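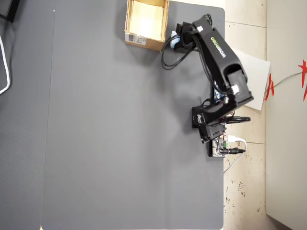
읽는 시간 6분

드라나르 포장 작업장 공개일에 다녀왔어요

2018년 5월 9일

지난 1월에 신청해 놓고 까맣게 잊고 있다가 안내 문자를 받고서야 아 맞다, 나 상자 보러 가기로 했지! 하고 떠올렸던 그 행사입니다. 드라나르가 일 년에 한 번 포장 작업장을 열어서 보여 주는 날인데, 주변에 같이 가자고 했더니 다들 상자를 왜 보러 가냐고 하더라고요. 저는 집에서 작은 도자기랑 문구를 부치는 일을 하다 보니 상자라면 자다가도 일어나는 사람이라 혼자서 신나게 갔습니다.

역에서 내려서 마을버스를 한 번 타야 해요. 정류장 이름이 작업장 이름이랑 전혀 달라서 한 정거장 지나쳤다가 걸어서 돌아왔고, 그 바람에 첫 인사말은 못 들었어요. 접수대에서 이름표를 받았는데 제 번호가 101번이었습니다. 괜히 기분이 좋아서 이름표는 집에 들고 왔어요. (반납하라는 말은 없었어요. 아마도요.)

처음 들어간 곳은 상자를 쌓아 두는 창고였는데, 문을 여니까 종이 냄새가 확 나요. 새 공책 냄새랑 비슷한데 조금 더 텁텁하고, 저는 이 냄새를 꽤 좋아합니다. 납작하게 접힌 상자들이 크기별로 벽을 따라 서 있고 선반마다 규격이 적힌 쪽지가 붙어 있었어요. 안내해 주신 분 말씀으로는 그날 아침 기준으로 1,664장이 들어와 있다고 했는데, 창고가 생각보다 아담해서 그 숫자가 잘 와닿지 않더라고요. 접힌 상자라는 게 참 얇아요. 집에서는 그렇게 자리를 차지하면서!

데텐이라는 회사의 골판지를 주로 쓴다고 해서 견본을 만져 볼 수 있었습니다. 겉은 똑같아 보이는데 손톱으로 눌러 보면 들어가는 느낌이 달라요. 골이 촘촘한 쪽은 눌러도 금방 버티고, 골이 큰 쪽은 폭신하다가 어느 순간 푹 꺼지고요. 저는 지금까지 무조건 두꺼운 걸로만 샀는데, 접시를 세워서 넣을 거라면 두께만 보지 말고 골이 어느 방향으로 서 있는지부터 보라고 하셨어요. 집에 와서 쓰던 상자를 들여다보니까 골이 누워 있더라고요. 몇 년을 그렇게 썼는데 용케 안 깨졌네요.

그다음이 제가 제일 기대했던 포장 자리 구경이었습니다. 회색 매트가 널찍하게 깔려 있고 그 위에 뚜껑이 열린 골판지 상자가 놓여 있는, 맨 위 사진의 그 모습이에요. 상자 바깥은 황갈색인데 안쪽은 훨씬 옅은 색이고, 바코드가 찍힌 흰 송장이 앞면 왼쪽 아래 모서리에 붙어 있어요. 이 송장 위치가 저한테는 은근히 충격이었습니다. 저는 늘 윗면 한가운데, 그것도 테이프 위에다 척 붙였거든요. 그러면 받는 분이 상자를 열 때 송장이 같이 찢어지고, 반품이라도 오면 누가 보낸 건지 조각을 맞춰 봐야 하고… 네, 겪어 본 사람의 이야기입니다. 옆면에 붙이면 뚜껑을 어떻게 열든 송장은 멀쩡하잖아요. 이 간단한 걸 왜 몰랐을까요. 다만 택배사마다 좋아하는 자리가 다르니 물어보고 정하라는 말씀도 덧붙이셨어요.

매트 얘기도 좀 할게요. 저는 식탁 위에서 바로 포장을 하는데, 상자를 돌릴 때마다 드르륵 소리가 나고 식탁에 자잘한 흠집이 말도 못 하게 많아요. 그래서 매트 색을 왜 다 회색으로 하시냐고 여쭤봤더니, 이것저것 써 보다가 물건이 눈에 잘 들어오는 색으로 굳어졌대요. 듣고 보니 그럴듯하죠? 사진에서도 조그만 하늘색 물건이 눈에 금방 들어오고요. 저희 집 식탁은 나뭇결이 진해서 갈색 끈이나 작은 라벨을 내려놓으면 그대로 사라져 버리는데, 그동안 제 눈 탓만 했습니다.

체험도 있었어요. 여섯 명씩 한 조가 되어서 납작한 상자를 직접 세우고, 바닥에 테이프를 붙이고, 완충재를 깔고, 컵을 하나 넣어 보는 순서였습니다. 저는 자신만만했죠. 매일 하는 일인데요! 그런데 같은 조에서 제가 제일 늦었어요. 테이프를 너무 많이 붙인대요. 바닥에 길게 한 줄, 가로로 또 한 줄, 불안하니까 모서리에도 덧대고… 그러고 있으니 옆자리 분은 벌써 컵을 넣고 기다리고 계시더라고요. 가운데 이음매를 따라 한 번 붙이고 양쪽 끝을 옆면까지 넉넉히 내려 주면 가벼운 물건에는 충분하다고 합니다. 집에 와서 그대로 해 봤는데 아직은 불안해서 모서리를 한 번씩 손으로 더듬게 돼요.

완충재는 하슬링거의 종이 완충재를 썼습니다. 벌집처럼 칼집이 난 종이를 잡아당기면 입체로 벌어지는 그거요. 당길 때 나는 바스락 소리가 얼마나 좋은지 다들 필요한 것보다 훨씬 많이 뜯어 쓰는 눈치였어요(저 포함). 컵은 손잡이 안쪽부터 채우고, 그다음 몸통을 감싸고, 마지막으로 상자 안의 빈틈을 메우는 순서로 하라고 하셨어요. 다 넣은 다음에는 뚜껑을 닫고 귀 옆에서 살살 흔들어 봅니다. 제 상자에서는 달그락 소리가 났어요. 다시 열어서 바닥 쪽에 한 뭉치를 더 넣었더니 조용해졌고, 그제야 통과!

한 가지 아쉬웠던 점은 설명 소리가 잘 안 들렸다는 거예요. 창고 쪽에서 손수레가 계속 오가고 바닥이 단단해서 소리가 많이 울리더라고요. 뒤쪽에 서면 거의 3분의 1은 놓치는 것 같았습니다. 혹시 내년에 가실 분은 무조건 앞으로 가세요. 체면 차리지 말고요. 그리고 가방은 작은 걸로. 사물함이 있긴 한데 제 장바구니는 안 들어가서 내내 어깨에 메고 다녔어요.

쉬는 시간에는 복도에 차랑 과자가 나왔습니다. 땅콩이 든 전병이 맛있었고 커피는 좀 묽었어요. 과자가 담겨 있던 통도 상자였는데, 테이프를 하나도 안 쓰고 날개를 서로 끼워서 닫는 모양이라 과자는 안 먹고 그것만 열었다 닫았다 하는 분들이 여럿 있었어요. 취향이 같은 사람들 사이에 있으면 마음이 참 편합니다. 저도 줄 서서 한 번 해 봤고요, 마지막 날개를 끼울 때 딱 걸리는 손맛이 있어요.

마지막 방은 송장과 라벨을 다루는 곳이었습니다. 우네티라는 라벨 업체의 견본첩을 넘겨 볼 수 있었는데, 떼었을 때 자국이 안 남는 것, 한 번 떼면 글자가 남아서 뜯은 티가 나는 것, 냉장 상자에 붙이는 것까지 종류가 정말 많아요. 저는 여태 주소 라벨 하나로 버텼거든요. 바코드가 모서리를 넘어가게 붙이면 읽히지 않으니까 평평한 면 안에 다 들어오게 하고, 바코드 위로 반짝이는 테이프를 덮지 말라는 얘기도 들었습니다. 비 오는 날 걱정돼서 송장을 투명 테이프로 꽁꽁 싸매던 저는 여기서도 조용히 반성했어요. 라벨은 붙인 다음 가운데에서 바깥쪽으로 밀어 주면 들뜨지 않는대요. 이건 스티커 좋아하시는 분들한테도 쓸모 있을 것 같죠.

질문 시간에는 제가 손을 들고 재사용 상자에 대해 물어봤어요. 받은 상자를 다시 쓰고 싶은데 예전 송장 떼기가 너무 힘들다고요. 드라이어로 살짝 데워서 천천히 당기거나, 안 떨어지면 무리하지 말고 그 위를 종이로 완전히 가리라고 하셨습니다. 예전 바코드가 보이는 채로 나가면 엉뚱한 데로 갈 수 있다고 해요. 그리고 한 번 눌린 모서리는 테이프로 감싸도 힘이 돌아오지 않으니까 그런 상자는 가벼운 것만 담는 걸로. 다른 분은 옷 포장에 대해 물으셨는데 답이 길어서 중간부터는 제가 견본첩을 다시 넘겨 보느라 못 들었네요. 죄송합니다.

나오는 길에 작은 판매대가 있어서 종이 테이프랑 종이 완충재를 한 묶음 샀어요. 현금만 받아서 가방 밑바닥까지 뒤졌고요. 회색 매트도 팔면 좋겠다고 생각했는데 그건 없더라고요. 집에 와서 비슷한 걸 찾아보는 중인데, 저희 식탁이 애매하게 길어서 맞는 크기가 잘 안 나옵니다. 재단용 매트를 쓰자니 눈금이 많아서 눈이 어지러울 것 같고, 책상용 펠트는 먼지가 붙을 것 같고. 무늬 없고 넓은 매트 쓰고 계신 분 있으면 댓글로 알려 주세요!

다음 주에는 새로 산 완충재로 접시를 부쳐 볼 생각이에요. 송장은 옆면 왼쪽 아래에 붙여서요. 기사님이 뭐라고 하시면 그것도 적어 둘게요.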